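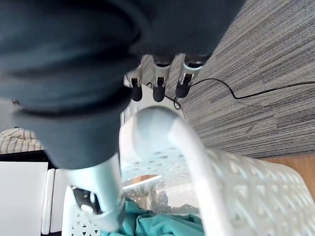

Sorting darks at home, do you split them?

renji_k
I put black and teal in one white basket and run them together on cold. Renji Kikuchi here, new to the board. Is that wrong?

vikico259
Fine on cold. Teal is dark enough. 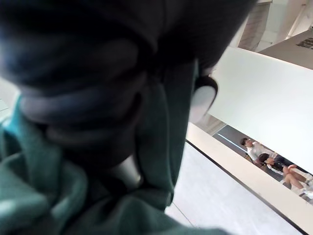
I'd wash a new teal top alone the first time though.

nishimura_y
Disagree. Black lint shows on teal. I split them every Friday, even with four shirts.

renji_k
That's a lot of water for four shirts. 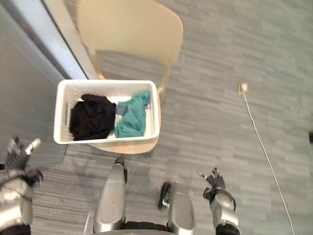

I also keep the basket on a chair so I don't have to bend.

vikico259
Same. Mine tips if it hangs over the seat.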